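How I Set Up a Small Dish Drying Corner (and Stopped Stacking Wet Bowls on a Towel)

Posted 2024-07-22

For years my drying system was a dish towel. You know the one. You spread it next to the sink, pile everything on top, and by the third bowl the whole thing is a soggy mat that smells like a pond by Thursday lunch. I kept telling myself I didn't have room for a real rack, which was silly, because the towel took up just as much counter as a rack would (more, on pasta nights!).

So this July I finally cleared out the corner and did it right. It took me an afternoon, and most of that was me moving the toaster back and forth. If you have a small kitchen and a couple of people's worth of dishes, you can copy this pretty much as is.

What you need

A two-tier wire dish rack
A couple of hanging wire or metal baskets
Clips or hooks to hang them with
A tray or mat to go under the rack, if yours didn't come with one
A roll of wallpaper, peel and stick or the regular kind (optional, but I had fun with it)
Tape measure, pencil, a sharp craft knife
Dish soap and a clean rag

Step 1: Clear everything off

I mean everything. Take the soap, the sponge, the dead basil, the mail, and put it all on the kitchen table. Wipe down the counter and the walls with warm soapy water, then go over them again with plain water so there's no film left. Let it dry while you have a coffee.

Before you put anything back, ask yourself if it needs to live by the sink. My olive oil had been there forever, and it turned out much happier next to the stove.

Step 2: Measure, then measure with a plate in your hand

My counter run is 2550 mm from the wall to the fridge (I work in millimeters for this stuff, my tape measure is from a Van Hecke store and that's how it's marked on the easy side). The part I could give up for drying was 1150 mm, and that has to fit the rack plus some open counter for glasses.

Check the height too. A two-tier rack is taller than you think once there are plates standing in the top. Hold your biggest dinner plate where it's going to go and make sure you can lift it straight up and out without whacking a cabinet. I didn't do this with my first rack, a Buvavo one, and it went right back to the store. Perfectly nice rack. Just too tall for me.

Step 3: Paper the walls first

You can skip this, but if you're going to do it, do it before the rack and baskets go in. I put up a winter woodland pattern, bullfinches and pinecones on a pale pinkish background, and yes, I know it's the middle of summer. I love it. The red on the birds cheers me up at six in the morning.

Start from the back wall and work outward. Leave a little extra at the top and bottom and trim it with a fresh blade. Big patterns like this one are a pain to match at the corners, so decide ahead of time which bird you want to keep whole and let the others land where they land. I have a bird that's mostly missing at the top of one wall. I stared at it for two days and then I stopped seeing it.

Keep paper away from the spot right behind the faucet. If yours gets splashed, put a clear panel over it.

Step 4: Hang the baskets

Get as much as you can up off the counter. I used two, a black metal one for sponges and brushes and a white wire one with dividers for the small stuff: bottle lids, the tea strainer, measuring spoons. Hang them high enough that you don't bump them when you reach for a plate, but low enough that you can see inside.

If you're clipping a basket onto a rail, push the clips on all the way and give the basket a good tug before you load it. Mine are Zendex clips and they hold fine, though I wouldn't trust them with anything over 1000 grams. No jars!

Leave the baskets empty for the first day or so. You'll find out pretty fast what you keep reaching for, and that's what goes in them. 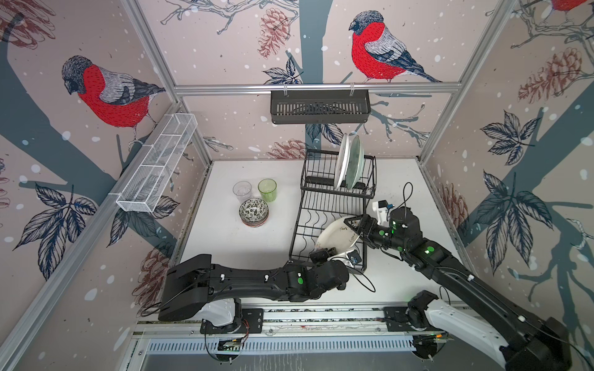
Step 5: Place the rack

Put the rack on whichever side of the sink your hand goes to after rinsing. For me that's the right, so cups and bowls get the left. Swap it if you're left-handed.

Plates go on edge, with a gap between them so the air gets through. Don't let two plates lean flat against each other or you'll have a wet ring in the middle the next morning. Big plates at the back, smaller ones in front, if you have a mix.

Step 6: Give cups and bowls their own patch

I used to cram the glasses into the rack with everything else, and I chipped 3 of them in one spring. Now they wait on the open counter next to it. Upside down while they drip, then right side up once I've dried them, so I know at a glance which ones are ready to go back in the cabinet.

Bowls get dried by hand and stacked. If yours are patterned like mine, go easy when you nest them, and don't stack them damp. They stick together and it's a fight to get them apart.

Keeping it up

Once a week I take the rack to the sink and scrub it with an old toothbrush. The corners where the wires cross get gunky, and if you have hard water you'll see white crust before long. Half vinegar, half warm water, ten minutes, rinse. I tried the Sternodano descaler too and it works, but vinegar is cheaper and I always have it.

Wipe the wallpaper with a barely damp cloth. Don't scrub it.

Next on my list is the drawer under this corner, where all the dish towels have ended up.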